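Tuesday, Cotusstead lounge, upholstery log

Seat fabric, second pass. Vacuumed with the 13 mm crevice nozzle, then brushed along the grain. Walid wants the colour matched before we order the replacement panel, so I checked it against the Gidik card. Nearest is swatch 71; 6 is too yellow.
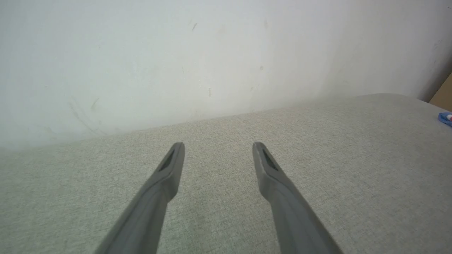
Seat fabric, fine weave, pale grey-green to oatmeal.

Tone shifts a little across the piece, warmer where the light catches it. Recheck by the window at noon. Uyên to ask Gidik for an offcut. Rub test at 400 cycles still to do.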